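Robots on the returns bench: what's changed at Reltbridge

If you've walked through the Reltbridge returns centre since November, you'll have noticed it sounds different. The old conveyor is gone, and the new Lekosel sorting arms have taken over the part of the job that used to wreck everyone's wrists: picking small returned items out of the tubs and setting them down, label up, for checking.

The arms run on one shift for now, and they're getting through 323 tubs a day. The crew of 38 is still a crew of 38, which was the first thing people asked about at the November meeting (fair enough too!). What has changed is who does what. Fourteen of the pickers have moved across to grading and repair, and 20 more have put their names down for the next round of training. That training is paid, it's on site, and it counts towards your Galindo certificate.

The bit I'm most excited about is the teaching work. The arms learn from us, so someone has to show them how a good pick goes, over and over, with a hand-held gripper.
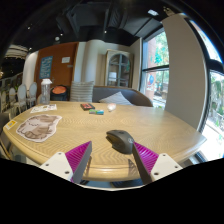 Teaching shifts run for two hours at a time, with a proper break in the middle, and you don't need any computer background to join. People who've spent years handling returns are very good at it, and they spot an awkward grip long before the software does. Small, smooth things make great practice, like the dark grey mouse sitting between the two magenta finger pads, with its rounded shell turned a little to one side. Once you've got the knack you can move on to soft packets and bags, and those are a real challenge!

Skuller, our scheduling system, has the new teaching shifts up from 8th January. Pop your name in, or grab your team lead at the start of shift and ask to try the gripper first.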